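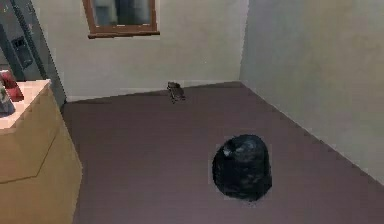

*A simulated kitchen corner from the Skukside set, with a black bag on the floor. Credit: Celtar*

**Celtar adds household rooms to its robot training set**

GRONDTON, 15th October. The robotics firm Celtar has released a new batch of simulated rooms and recorded runs meant to teach household robots how to tidy up, the company said.

The batch is part of a project called Skukside. It holds 3,032 recorded runs made in 423 computer-built rooms, most of them kitchens, hallways and utility areas. In each run, a human operator steers a simulated robot through a short chore using a hand controller. The software saves what the robot's camera would see along with every command the operator gives. A learning system is then trained to match the commands to the views.

Soledad Xolalpa, who leads data work on Skukside, said the team had spent most of the year on plain rooms with very little in them.

"People expect us to start with a messy kitchen and a hundred things on the counter," Xolalpa said. "We tried that in January and the model learned almost nothing we could use. So we went back to a floor, a couple of walls and one thing to deal with."

Many of the new rooms follow that pattern. A large soft object, such as a bag, is placed on open floor, and a few smaller items are left on a counter or near a wall. The operator has to drive up to the target, stop at a workable distance and move it to a marked spot. The target's position changes from run to run, and so does the robot's starting point.

Bags have been a sticking point. Boxes and cans keep their shape when they are pushed or lifted, and the simulator handles them well. A bag sags and folds, and the version used in Skukside is a simplified shape that bends only a little. Tamsin Gallagher, a simulation engineer at the company, said the team chose to accept that for now.

"It's good enough for learning how to approach one," Gallagher said. "It is not good enough for learning how to pick one up by the neck. For that part we'll need real bags and real floors."

The rooms are also drawn at low resolution. Gallagher said this was a cost decision. Lower detail lets the company run more rooms on the same machines, and the camera on Celtar's own test robot sends a small picture anyway. Wall color, floor texture and the strength of the light are changed automatically between runs so the system does not come to depend on any one look.

Operators work from Celtar's office in Grondton, in the former Pētersons furniture warehouse. The company employs 9 of them. A run is limited to 3 minutes, and the operator can mark it as failed at any time. Failed runs are stored but kept apart from the main set. Xolalpa said they would be used later to train a second system that spots when a robot is about to go wrong.

Some of the early runs had to be thrown out. Operators who had worked with the same room for too long began taking shortcuts, driving to where the target had been last time before turning toward it. The team now shuffles rooms after every run and hides the overhead map that operators used to have on screen. They steer from the robot's view alone.

"If the person can see something the robot can't, the robot ends up copying moves that make no sense to it," Xolalpa said.

The company has not said how well a system trained on the full set performs in a real home. Gallagher said trials on a physical robot were under way in a mock kitchen in the same building, using the approach task only. Results will be shared once the trials are finished.

Outside groups can request the Skukside rooms and recordings from Celtar at no charge for research use. The simulator itself is not included. Each recording comes with a text file giving the room layout, the chore and whether the operator marked it as a success.

The next batch will add doors and drawers. Work on those rooms is due to start in January.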